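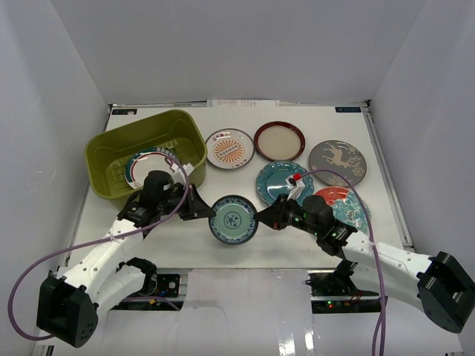

Two robot arms at work on the dishes: one plate in the basket, six still on the table.

My mother had a rule that whoever cooked did not have to clear, and since she did nearly all the cooking, the rest of us grew up knowing a good deal about plates. You learn which ones stack and which ones slide, and you learn it early, usually by breaking something that belonged to your grandmother. I thought about that rule more than once during the two days I spent at Hirkar, a small company that would very much like a machine to take my old job.

The question I brought with me was a simple one, and I suspect you have asked it yourself some evening while looking at the sink. We have had vacuum cleaners that trundle around on their own for years now. So where is the one that clears the table?

Carol Treloar has been asked this at every family dinner since she took charge of Hirkar's kitchen project, which goes by the name of Entwistle. She is a patient woman with a loud, happy laugh, and she answered me by handing me a plate and telling me to pick it up off the table with two fingers, keeping my wrist stiff. I did, eventually, after chasing it to the edge. (Try it at home with something you don't care for!)

"You cheated," she said. "You let it hang over the side and got your thumb under. Everybody does. Now, how did you know to do that?"

I had no idea, of course, and that is more or less the whole difficulty. A plate is flat, it sits low, and most of what you might grab is pressed against the table. The arms at Hirkar each end in a gripper with two fingers, and two fingers have to come at a rim from just the right angle. A mug is friendly by comparison. It stands up and offers you a handle.

Then there is the matter of plates not matching. Most of us don't own a tidy set of identical white dishes, or if we did once, we don't any longer. The collection on Carol's table would look at home in my own cupboard: one with a deer or reindeer on it, one with an orange sunburst in the middle, a teal one with a scalloped rim like a flower, and another with a bold red band that had ended up overlapping it. A person sees all of these and thinks "plates" without a moment's pause. A machine has to get there some other way, and a busy pattern or a wavy edge can make the trip a long one.

Overlaps are harder again. To you and me, one plate resting on part of another simply means you take the top one first. Beverley Hulme, who writes much of the software for Entwistle, told me she spent most of a winter on that one idea, and she still isn't entirely happy with it.

I asked her for numbers, and she gave them to me without any sugar on top. In the latest round of tests the arms made 462 attempts at moving a plate from the table to the basket, and 78 percent of those ended with the plate where it was meant to be. I said that sounded pretty good. Beverley asked me how I would feel about a dinner guest who helped clear up and got it right 78 percent of the time, and I took her point.

Speed is the other thing. I cleared seven plates into a basket while Carol held the stopwatch, and I was done before I had properly settled into it. The arms took 4 minutes over the same job on a good run, and I found it oddly gripping to watch, the way it is when a small child carries a full glass across the room.

Shop floors are further along, and it isn't hard to see why. I stopped on the way home at Gristenex, where they pack bathroom fittings, and there the parts come down the line facing the same way all day long. The packing machine, an Umow, knows where everything will be before it arrives. It is quick and steady, and it would be lost in my kitchen by the time the salad bowl came out.

Carol thinks the first homes to get real help will be the ones that need it most, with people who can't easily lift or bend, and who would not mind at all if the table took half an hour to clear. She wouldn't give me a year. She did say that by September she hopes to have bowls on the table as well, and then cutlery, and at the word "cutlery" Beverley put her head down on the desk.

I drove home and did the dishes. There was a fork at the bottom of the sink, under everything, and I found it by feel.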